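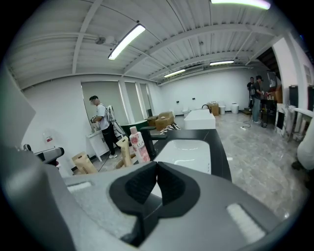 Prorero Handheld Gripper Kit

Can a machine wipe down a vanity yet? Sort of, on a good day, and that's exactly why we love making this thing. The Prorero is a two-jaw gripper you carry in your own hand. You do the chore, it records how the chore was done, and a robot arm with the same jaws gets to learn from it afterwards. No arm to haul up the stairs, no programming on site, just a person getting on with the tidying.

Where chores stand right now

We get asked this every week, so here's our view as of Nov 15, 2020. Picking up a dry, light, upright object and putting it somewhere else: pretty good. Moving a pump bottle from one side of a sink to the other: good, as long as the bottle isn't slippery. Folding, scrubbing, wringing out a cloth: a long way to go. Bathrooms are the hardest room in the house, in our opinion - polished surfaces, mirrors that confuse the tracking, and soft packaging that changes shape the moment you squeeze it. They're also the most fun!

Shop floors are a bit kinder. Facing up shelves and clearing boxes are jobs we expect arms to do at a useful pace well before anybody trusts one with a bathtub.

What's in the box

1 gripper with trigger handle
2 sets of rubber finger pads, notched
Wrist strap
Battery and charger
Padded carry case
Printed setup card

Specifications

Weight with battery: 600 g
Battery life: around 191 minutes of recording
Maximum object weight: 400 g
Pad change: no tools, a twist and a pull

Which pads?

The notched pads are our favourite part. The V centres round things like bottle necks and tap handles, so you aren't chasing them about the counter. For pouches and slippers, come in with the jaws wide and close slowly. If you mostly handle flat items (cloths, lids, cardboard flaps), have a look at the Aebischer flat pads, which clip onto the same mount and come in a softer grey rubber.

Getting good recordings

Go at a normal pace. People slow right down when they first pick it up and the robot ends up learning to dawdle. Finish the motion, let go properly, then reach for the next thing. Tall mirrors are worth a practice run before you commit to a full session. Wipe the pads with a damp cloth when you're done - no solvents please, they harden the rubber.

Works with

Stekemeck arm mounts, all sizes. Plorkano software from the January release onward. Older Plorkano versions will open the recordings but won't show jaw width.

Spares

Finger pads, batteries and wrist straps are sold separately. Please don't use the gripper under running water. The case is splash resistant, the gripper isn't.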